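阿萨赫社区餐桌课八月续办 水果摆盘单元报名开始

(本站讯)6月20日,星期三,阿萨赫(Asach)社区中心公布了下半年餐桌课的安排。今年春季开设的“一只苹果一只盘”水果单元将在8月继续开班,地点仍在中心二楼的活动室,报名从即日起受理,名额满后停止。

餐桌课由社区中心与塞斯塔尼茨(Sestanitz)街的水果店“普德克斯”(Pudex)合办,内容是家庭日常用得到的几件事:挑水果、洗水果、存放、切分和装盘。课程不涉及果雕,也不使用专业刀具。春季班的学员多数是退休居民和家里有学龄前孩子的父母,另有几名刚搬出来独自居住的年轻人。

负责授课的是伯努瓦·马沙尔(Benoît Marchal)。他在一家饭店的冷菜间工作过14年,去年离职后开始在社区带课。据马沙尔介绍,8月的班次保留春季的基本顺序,但把苹果提到了第一课。春季班第一课讲的是桃子,正赶上桃子没有大量上市,练习用的果子偏硬,学员切完以后果肉大多留在核上,课后意见不少。

“苹果一年到头都有,家家都买,放在第一课比较合适。”马沙尔说,“大家都觉得自己会切苹果,可是每个人切出来的厚薄都不一样,去核的办法也不一样。先把这个统一了,后面讲梨就快了。”

第一课用的是个头偏小、红黄相间的苹果。普德克斯水果店店主阿达尔贝托·瓦斯康塞洛斯(Adalberto Vasconcelos)说,小苹果一个人一次能吃完,不会剩下半个在冰箱里变色,给孩子带去学校也方便。他建议挑选时先看果柄一端,果柄周围没有发皱、没有软塌的,一般放的时间不长。果皮上有斑驳的黄色不影响食用,有些品种本来就是这样。拿在手里偏轻的,多半已经失了水分。

清洗部分安排在上课的前半段。马沙尔要求学员用流动的清水冲洗,果柄凹陷处和底部各用手指搓一遍,然后用干净的布擦干再上桌。果皮上如果有一层蜡,可以用温水和软刷处理,不必用洗洁精。不马上吃的苹果不要洗,带着水放进冰箱容易坏。

存放也是学员问得比较多的问题。课上的说法是,苹果放冰箱果蔬格,用纸袋或者敞口的保鲜袋装,与叶菜和香蕉分开。苹果会释放乙烯,和青菜放在一起,青菜黄得快。家里有没熟透的猕猴桃,倒可以跟苹果装在一个袋子里放两天。

切分部分教两种办法。一种是竖着切成四瓣,再斜着把核去掉,适合大人吃。另一种是把苹果立着,沿着核的四边各切一刀,剩下中间一个方柱,适合要切薄片或者切小丁的时候用。给年纪小的孩子吃,要切成薄片或者擦成丝,不要给整块,吃的时候大人要在旁边。切好的苹果放进淡盐水里浸一会儿再捞出来,可以延缓变色,也可以挤几滴柠檬汁拌匀。盐水不宜太浓,泡的时间也不宜长,捞出后用凉开水过一下。

餐盘统一使用中心新添的一批浅边圆盘,盘底是平的,颜色为粉色。春季班用的是深盘,切好的果片堆在中间,拿的时候容易散。中心工作人员说,换盘子的意见是学员在结课时提出来的。新盘从日用品店“马利特”(Mallet)购入,每只直径相同,可以叠放,课后由学员自己清洗,擦干后放回柜子。

摆盘的要求不高。马沙尔让学员把整只苹果先放在盘子外面,空盘摆在自己面前,想好是一个人吃还是几个人分,再决定切多少。果片顺着一个方向排开,边上留出一圈不放东西,端起来的时候手指不会碰到水果。切剩下的核和皮放在另外的小碗里,不要留在桌面上。

活动室内使用白色的桌子,上课时拼接摆放,学员围着桌子站立操作。中心提醒,室内铺有灰色地毯,果汁滴在上面不好清理,请学员在桌面上垫好毛巾再动刀,装水的盆放在靠里的位置。随身的包和外套请放在旁边的桌子上,不要放在操作的桌面上。

8月班共设12个名额,每期上四次课,每次课一个半小时。四次课的内容依次为苹果、梨、瓜类和混合果盘。每期收材料费30元,水果、毛巾和盘子由中心准备,学员需要自带一把水果刀和一个带盖的饭盒,饭盒用来把当天切好的水果带回家。水果刀请装在刀套里,没有刀套的可以用厚毛巾包好。未成年人须由家长陪同,陪同的家长不另外收费,也不占名额。

截至发稿时,已有11人登记,其中有几位是春季班的老学员。中心表示,如果报名人数超出名额,会优先照顾没有上过课的居民,老学员可以登记候补。候补人员在开课前三天接到电话通知,接到通知后没有答复的,视为放弃。已经缴费但临时不能来的学员,开课前一天下午五点以前说明情况,可以退还材料费,也可以转给家人。

瓦斯康塞洛斯说,他的店会在课程期间把练习用的同一种苹果摆出来卖,学员可以买回去接着练。有居民询问店里能否代为切好,他说目前没有这项服务,店面里没有合适的水池。

中心还在考虑把第四次课改到户外进行,放在楼前的院子里,混合果盘做好以后请附近的居民一起吃。这件事要看8月的天气,也要看能不能借到桌子,目前没有定下来。马沙尔不太赞成,他认为天热的时候切好的水果在外面放不住,要办的话应该放在傍晚,切好以后尽快吃掉。

报名可到社区中心一楼服务台办理,服务台中午不休息。电话登记也可以,但材料费需要在第一次课之前到服务台缴清。对水果过敏的居民请在登记时说明,授课人会提前调换品种。
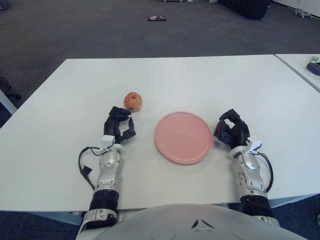
切好的苹果怎样放才不容易变色?

放进淡盐水里浸一会儿,捞出后用凉开水过一下,或者挤几滴柠檬汁拌匀,装进带盖的饭盒放冰箱,当天吃完。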